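Der Brunnen von Villey

Man hatte mir gesagt, das Wasser in Villey mache ehrlich. Wer davon trinke, könne bis zum Abend nicht lügen. Ich bin Prüfer bei der Cumix, einer Versicherung, die an Wunder nur glaubt, wenn sie im Anhang stehen, und das Dorf wollte seinen Brunnen gegen Versiegen versichern. Also fuhr ich hin, Linie 31, letzte Haltestelle.

Die Wirtin stellte mir einen Krug auf den Tisch. »Aus dem Brunnen?«, fragte ich. »Natürlich«, sagte sie. Sie hatte selbst nicht getrunken, das notierte ich.
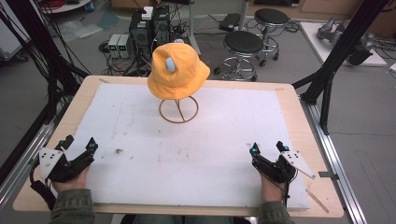 Danach nahm ich einen Schluck. Es schmeckte nach Eisen und ein wenig nach Keller. Ich versuchte sofort zu lügen. Ich sagte, das Zimmer gefalle mir. Es ging ohne Mühe, und die Wirtin bedankte sich.

Am Nachmittag befragte ich den Pfarrer, der nur Wein trank, und den Lehrer, der behauptete, seit 39 Jahren jeden Morgen ein Glas zu nehmen. Ob er je gelogen habe? »Vormittags nie«, sagte er und sah dabei aus dem Fenster. In den Unterlagen stand, ein gewisser Ebrahimi habe den Brunnen gegraben, nachdem ihm eine Ziege die Stelle gezeigt habe. Im Grundbuch fand ich keinen Ebrahimi. Eine Ziege freilich auch nicht.

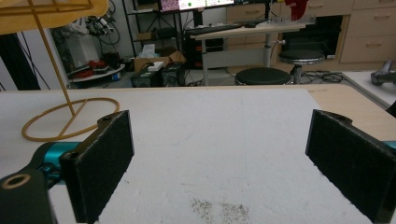 Heft 9, Seite 31

Abends saß ich am Brunnenrand und rechnete die Prämie aus. Ein Mädchen kam mit einem Eimer, ließ ihn hinunter, und ich hörte lange nichts. Dann ein Kratzen, Blech auf Stein.

»Ist er leer?«, fragte ich.

»Seit September«, sagte sie. »Wir holen das Wasser aus Wirport. Mit dem Wagen, acht Fässer.«

»Und warum erzählst du mir das?«

Sie überlegte. »Sie haben gefragt.«

Ich wollte wissen, ob sie vom Krug getrunken habe. Sie nickte. Das bewies natürlich nichts, Kinder reden eben. Trotzdem strich ich die Prämie durch und fing auf einem neuen Blatt an.

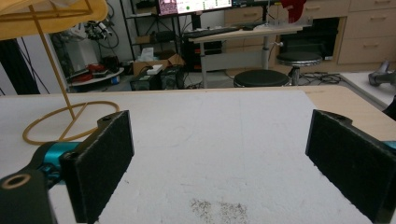

Der Ring auf der weißen Platte

In der Nacht schrieb ich den Bericht. Brunnen trocken, Antrag abzulehnen. Bei der Zeile »Eigene Beobachtungen« wollte ich »keine« eintragen und schrieb stattdessen, dass mir das Zimmer nicht gefalle. Ich las es zweimal. Der Krug stand noch auf dem Tisch, halb voll, und ich goss ihn in den Ausguss, bevor ich unterschrieb.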